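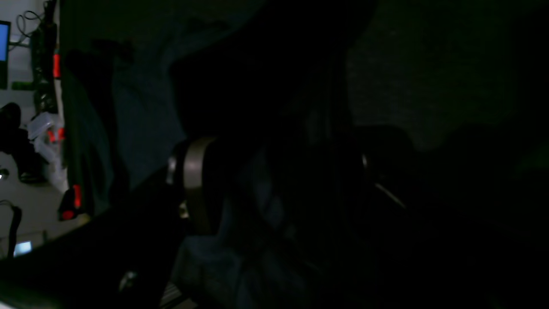

What is the best way to store a large dark cloth so it doesn't end up covered in hard creases?

Roll it on a cardboard tube with the right side facing out, and hang it up the night before you need it.

2019-05-20
By Nadine Sabbagh

Blue cloth, grey floor: the back room at Skarkby

I have been wanting to put up a page about the back room for ages, and now there is one! If you have only ever come to Skarkby for the spring open day you will know the front hall, with the long tables and the tea urn, and you may never have gone through the door behind the coats. That's a pity, as the back room is where I would happily spend every afternoon. It is where the cloth goes up, where the cables live, and where Tamer Twal and I have had some of our longest arguments about the colour blue.

I do love a dark blue cloth in loose folds. Look for the teal in it – it is faint, but it is there alongside the navy, and the upright creases near the top left show it off as well as anything. Over on the bright side there's the pale grey floor and a monitor with its blue screen glowing away, with black cables looped against the wall. Blue on blue! I couldn't have asked for a better match.

A few notes for those of you who asked about the cloth and the room.

The cloth

We chose it from a bundle of samples Tamer brought back from Putach. There were three blues to decide between, and we pinned them up and walked past them for most of a week. One was lovely on the table and went completely flat once it was hanging. Another had a purple cast that I liked and he hated. The one we kept is called Dabbas on the sample card, and it was the only one that looked better in poor light than in good. I still think that is a marvellous thing for a fabric to do.

If you are choosing a dark cloth for a room of your own, please do hang the sample up. Flat on a table it tells you next to nothing. Gather it in your hand at the top, let it drop, and stand well back. Then turn the lamps down and look again. Dark blues can go black on you very suddenly, and it is better to find out with a sample than with the whole length.

Hanging it

We don't pull it tight. I know people like a smooth backdrop, and for some jobs you need one, but a cloth with plenty of slack has so much more going on. Allow two widths of fabric for every width you want to cover, and be generous at the bottom too. Bunched cloth at the foot is one of my favourite things to look at – all those little ridges catching whatever light there is.

For brushing, use a soft clothes brush and go down the cloth in long strokes. Sticky rollers work but you will get through a shocking number of sheets. Navy shows every speck of white fluff within a mile, so we do it before each session and usually once more when we've finished our tea.

The floor and the cables

Pale grey was Tamer's idea and I was wrong to grumble. It throws light back up into the room and you can find a dropped pin on it, which I could never do on the old brown one. It does show footprints in wet weather. There is a mat. Please use the mat!

Cables go in loops, never in knots, and never wound round your elbow. Black ones on a pale wall are easy to follow by eye, so when something needs unplugging you can trace it back without crawling about on your knees. I've grown rather fond of the shapes they make.

Next on the list is a second cloth. Zandik have a grey-green that I keep going back to, and Tamer has promised to look at it with an open mind. Samples will be up on the wall from the end of May, so come through the door behind the coats and tell us what you think.

This site uses cookies to remember your settings and to help us see which pages are read. By continuing to browse you agree to their use.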